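Istik's shared laundry room opens its doors

June 2, 2023

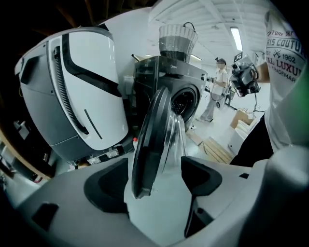
The front-loader in the new laundry room at Istik, door open, with the woven basket on top.

Residents of the Istik flats have a proper laundry room at last! The ground-floor room on the Lolesen side opened this week after a winter of planning and a spring of plumbing, and people were carrying bags of bedding down the stairs well before breakfast on the first morning.

The washing machine is a dark grey front-loader, set against a white wall on a light grey floor. Anyone who used the old room in the basement at Drolent will remember the brown lino and the one bulb. The new place is bright, easy to sweep and on the same level as the front entrance, so there are no more steps to manage with a full load of towels in your arms.

Work on the room was agreed in January, when residents were asked what they would most like done with the old bicycle store. A laundry came out well ahead of a meeting room and a row of lockers. The water supply had to be brought through from the Zamfir Street side of the building, and the floor was taken up and relaid so that it could be levelled. The whole job came to £1,052, with £740 of that going on pipework and the rest on the floor and paint. That is under budget, and what was left over is going towards a drying rail.

A wash costs 60p, paid by token from the front office, and the room is open from 7 in the morning until the office closes. Tokens from Drolent still work, so do have a look in your coat pockets and kitchen drawers before buying new ones.

There is a woven basket in white and grey bands on top of the washer. It is there for odd socks and anything else that gets left behind in the drum, and residents are asked to look through it before reporting something lost. It makes a cheerful change from the cardboard box in the basement, and it already has its fans. Please don't take it upstairs with your washing — it belongs to the room.

A few small requests from the office. Leave the door of the machine open when you have finished, so the drum can air. Check the rubber seal for coins and hair grips. Bring your own powder or liquid and take it home again afterwards, as shelf space is short. Big duvets are best taken to the launderette in Lolesen, where the drums are larger.

Booking is by the paper sheet on the back of the door for now, one slot per flat at a time. The first sheet filled up quickly, mostly with early mornings, and there are still plenty of gaps in the afternoons for anybody who can make use of them. If the sheet works well it will stay, and if not the office will try something else after the summer.

The old basement room at Drolent will be locked at the end of the month. Anything still on the lines by then will be brought over to Istik and can be collected from the office. The drying rail is on order and should go up along the window wall as soon as it arrives, and it can't come soon enough for those of us with sheets draped over every door in the flat!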